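4.2 Loading the Kescombe clear bin

1. Set the bin on a flat tabletop, open side up.
2. Check the rim for chips. Do not use a cracked bin.
3. Place flat boxes first, printed name up.
4. Add smaller boxes on top. Keep the load below the inner ledge - the Viltden lid seats there.

Note: Maximum shelf depth for this bin is 40 cm.

CAUTION: Store medicines out of reach of children. Do not remove them from their original packaging. 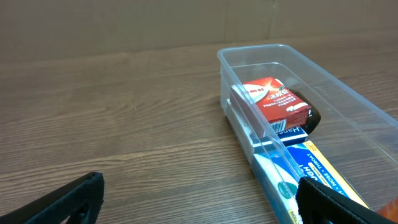
Barcode labels should stay uncovered if stock is logged with a scanner. A box resting at a tilt, like the red medicine box at the far end of the bin, can still be read when its label is on the lower front edge. Lay it flat before fitting the lid.

5. Press the lid down at all corners.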